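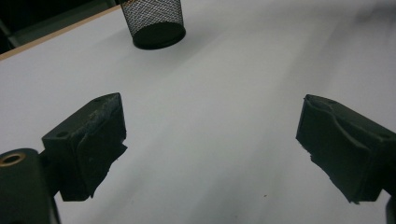 After the first part of this review went up, a reader wrote in to say that every grasp planner demo looks great on a solid box, and that the only test worth reading about is one on things a depth sensor can half see through. Fair point, and I had the same itch. So most of what follows is about mesh, wire and other awkward stuff, with the Nistard planner doing the thinking.

Quick recap for anyone who skipped part one. Nistard is a grasp and motion planning package. You feed it camera data and a model of your fingers, it gives you ranked grasps and the paths to reach them, and it will also take recordings made with a hand-held gripper and turn them into starting points for its own search. I run it on an ordinary desktop machine with a mid-range graphics card, under Linux. I've been using it since December in a two-person shop where the jobs are small, odd and never the same twice. I paid for my license.

Installation

I blocked off an afternoon and needed 90 minutes, and a good part of that was me arguing with a camera driver that has nothing to do with Nistard. The installer checks your setup and tells you in plain words what's missing. My old toolchain, Dokov, used to greet me with a wall of linker errors, so I may be easily pleased!

The setup wizard asks for your finger shape next. You can load a CAD file or build one from blocks and pads. I'd recommend the CAD file, then going into the pad settings by hand. There's a field for pad softness and another for friction, and the defaults assume fresh rubber. Mine were too hopeful. Once I turned the friction value down, the planner stopped proposing those cute fingertip pinches that look fine on screen and drop things in real life.

Perception on see-through objects

Okay, the fun part. A mesh wastebasket is a rotten thing to show a depth camera. Some of the rays come back from the near wall, some go through the holes and land on the far wall, and some go straight out the other side to the table. Dokov averages all that and gives you a sort of fog with a basket-shaped mood. It then plans a grasp into the middle of the fog.

Nistard has a setting called Sparse Surface, off by default (why?), and it's the best thing in the package. It keeps the near and far returns as separate layers and looks for a simple shape that would explain both. For a cylinder it gets there fast. I ran 200 plans on my mesh basket, moving it between runs, and 249 more on a mix of wire racks, a kitchen strainer and a slotted tray. The basket was close to perfect. The racks were good. The strainer was hit or miss, mostly because the planner kept treating the handle as a separate object and trying to be polite about not touching it.

What I love is that you can open any plan and see which layer each contact point was placed on. When it gets one wrong you can tell within seconds whether the sensing was bad or the planning was bad – and those are two very different evenings.

A plain light tabletop helps, by the way. The table-finding step had no trouble with glossy streaks or soft shadows on mine. A patterned tablecloth gave it fits, and the manual does warn you.

Working from recordings

I expected to ignore this feature and now I use it constantly. You do the job by hand with the gripper tool, Nistard reads the recording, picks out the moments where the fingers open and close, and offers each one as a seed for planning. Seeds can be trimmed, mirrored and merged. Approach angle carries over especially well. For the basket, my hand-made approaches from the side led to better plans than anything the search found alone, and it found them in a fraction of the time.

Two gripes. The fingers are always in view in this kind of recording, and Nistard needs a mask so it won't mistake them for part of the workspace. The mask editor is clumsy: you draw it point by point, there's no undo past one step, and if you change the finger opening you have to check it all over again. Also, recordings over 300 seconds get split into pieces without asking, and the split can land right in the middle of a grasp. Cut them yourself first.

Control side

Less to say here, happily. Paths come out smooth, speed limits are respected, and the stop behavior is sensible. There's a slow-close option that eases the fingers in over the last bit of travel, great for thin mesh that dents if you look at it hard. I leave it on for everything now. The Vurel driver worked right away. The Godoy driver worked after I renamed two joints in a config file, and I'd found that tip on the user forum, so I can't claim any cleverness.

How it compares

Dokov is still quicker for solid, boxy things in known places. If that's your whole day, stay where you are, it's solid and it's cheaper. For clutter, wire, mesh, or anything you'd like to teach by hand first, I'd pick Nistard every time, and I've moved all my own jobs over apart from one old box-stacking script that I'm scared to touch.

Things I'd like in the next release: a real mask editor, Sparse Surface on by default, and a log viewer that remembers which columns I hid. Support told me the log viewer is being worked on. They answered at 7 in the morning, too, which I wasn't ready for.

Rating: four and a half out of five. Half a point off for the mask editor, and I'd give it back tomorrow for a proper undo. I'm trying it on bird feeders and a dish rack next, so send me your ugliest wire objects if you want them in part three.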